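The small oven and the people who keep it

In the kitchen where I grew up there was one oven, it was built into the wall, and my mother used it mainly to store frying pans. When I moved to Parnthorpe I rented a room with a shared kitchen and the landlady, Ishbel Jardine, showed me the toaster oven before she showed me the bathroom. "You will use this every day," she said. I thought she was exaggerating. It was July and very hot, and I could not imagine why a person wants a second oven.

Four years later I own one, and I have started to ask other people about theirs. The toaster oven is a humble thing to write a magazine story about. It does not look good in advertisements. But almost everybody I asked had a strong opinion, and most of them could remember the first meal they made in it.

Ishbel's first was cheese on rye bread with mustard under the cheese. She still makes it, and she is strict about it. The bread goes in alone for a short time, then comes out, then the mustard, then the cheese to the very border of the slice so that the crust does not burn. She has had the same oven for 9 years. The numbers on the dial are gone and she turns it by memory, a little past the place where the paint is scratched.

Morven Kerr runs the repair counter at Mackay, the household shop on the hill side of town. She sees the ovens when they are already in trouble. I visited her on a quiet morning and she had two of them open on the bench, with their side panels lying next to them on newspaper.

"People bring it and say it is dead," she told me. "Then I pull out the tray and there is a whole winter in there."

By this she meant crumbs. The crumb tray sits at the bottom, in many models it slides out from the front, and a surprising number of owners do not know that it exists. She told me about a man who had used his oven since his wedding and believed that the smell was normal. Morven washed the tray in the sink while he waited, and did not charge him.

Her advice is simple and she gives it to every customer in the same order. Empty the tray each week. Do not pour water on hot glass. Leave a space behind the oven and above it, as wide as your hand at least, and wider if the manual asks for it. Never keep the bread bag on the top, even if the top is flat and looks like a shelf. She has a drawer with melted things that she peeled from the tops of ovens, and she let me look at it. There was a plastic spoon, half of a lunch box lid, and something that was possibly a toy horse.

What I notice, when I visit people now, is what stands near the oven. A built-in oven has only a wall around it. The small one lives on a table or a counter, in company. At Ishbel's it is the radio and a jar of wooden pegs. At my neighbor's it is vitamins, a plant which is not doing well, and the letters she has not opened. The corner with the oven becomes the corner where everything is put down, and after some time these things belong there.

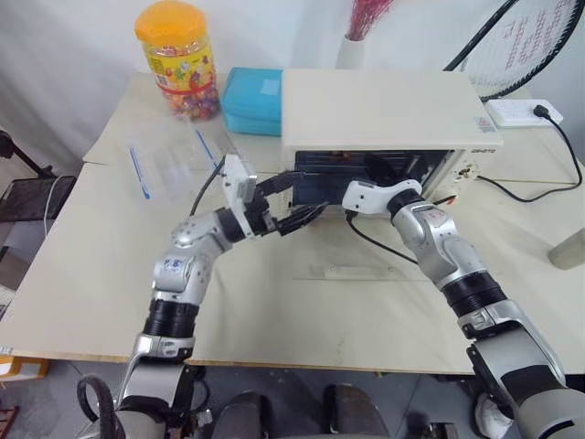 Sweets are very common in this corner, and I have my own theory about it. You stand and wait for your toast, you are hungry, and your hand looks for something to do. A big candy jar with a screw lid is better than an open bowl, in my experience. The lid makes a small delay, and a clear jar shows you without mercy how much you have eaten since the morning.

The color of the oven is another matter. Morven says that black and steel were what everybody asked for when she started, and now her customers want cream, pale green or a soft blue. She approves of cream. It shows the grease early, so people clean it early. On black the grease hides until it is baked hard, and then you need a paste of baking soda, a cloth and a free evening. For the glass door she uses the same paste, left for the time of one cup of tea, and afterwards a cloth with only warm water. Never the rough side of the sponge.

I asked her which one I should buy if mine breaks. She did not want to name a brand, but she said to check the door before anything else. Open it and close it 7 times in the shop. The hinge should feel the same the last time as the first. Then turn the knob slowly - it should have some resistance, and it should not wobble under the finger.

My own oven came from the secondhand hall in Seveck, and the woman who sold it to me had written "works, ugly" on a piece of tape. I cleaned it for nearly 2 hours. The first thing I made was a potato, cut in half, with salt and butter. It took longer than I expected and I ate it standing up, with the door of the oven still open to warm the kitchen.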